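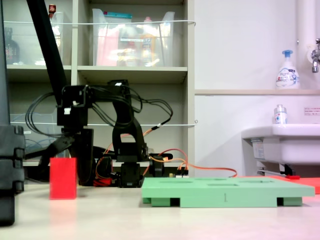 A red block standing on end near a mint-green foam tray with shallow slots.

Foam shape sorter

A foam shape sorter is a toy or teaching aid made of a slab of soft foam with holes cut through it, together with a set of solid pieces meant to go into those holes. It belongs to the wider family of shape sorters, which also includes the lidded box, the bucket and the hollow ball, all of which share the aim of persuading a small person that a square does not go in the round one. The flat foam kind is sometimes called a sorting board, a form board or, in older school supply catalogs, an insert tray.

Construction

The slab is usually square or close to it, thick enough to hold a piece upright and light enough to be thrown without consequence. Corners are normally rounded off. Colors run to the pale and cheerful, mint green being common, while the pieces tend toward plain strong red, blue or yellow, so that they can be found again under furniture.

Holes may go all the way through, in which case the tabletop shows at the bottom, or may stop partway down as shallow slots. Through-cut boards are cheaper to make and easier to clean. They have the drawback that lifting the board leaves every piece behind on the table, a feature which children discover early and adults rediscover at cleanup.

The Flornelitz pattern, which many later boards follow, has 4 openings set out in a diamond: one at the top, one at the bottom and one at each side. Gresside, a rival maker, sold a board with 15 openings for several years. It was withdrawn one July after schools reported that sets came back with 2 pieces in them.

Shapes

The usual set draws on the circle, the square, the cross and some many-sided figure, most often a hexagon or octagon. The circle is the easiest, as it cannot be turned the wrong way. The square forgives a good deal and the cross forgives very little. The octagon is the troublemaker of the set, being near enough to a circle that users of every age will lean on it and hope. Foam makes this worse. A wooden board refuses a wrong piece firmly, but a foam one gives slightly and so encourages an argument. 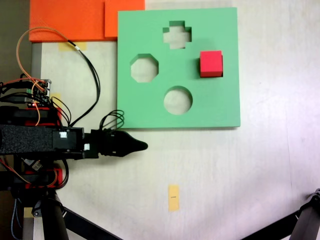

Mint-green board with a red cube seated in the square opening; the cross, octagonal and round openings are unfilled.

Fit

Makers speak of a "proud" fit when the piece stands a little above the surface and a "flush" fit when it does not. Proud is generally preferred, since a flush cube has to be dug out with a fingernail. A narrow gap along one or more sides is normal. Orumell boards were known for having no gap at all when new and a generous one after a winter of use.

Use

Boards are used on the floor or on any smooth table. In the classroom they are often set out with loose foam pads in other colors, whose purpose varies and is not always known to the teacher. A block may be offered lying down or standing on end; the second is harder, as it must first be judged from its narrow side.

The Talukder method, a teaching scheme once popular in nursery schools, allowed 17 tries per piece before the adult could step in. Few adults lasted that long.

Care

Foam is wiped with a damp cloth and dried flat. It takes pen marks readily and gives them up with reluctance. Tooth marks are permanent and do not affect performance.

See also: Form board; Peg board; Stacking rings

Last revised Nov 25, 2009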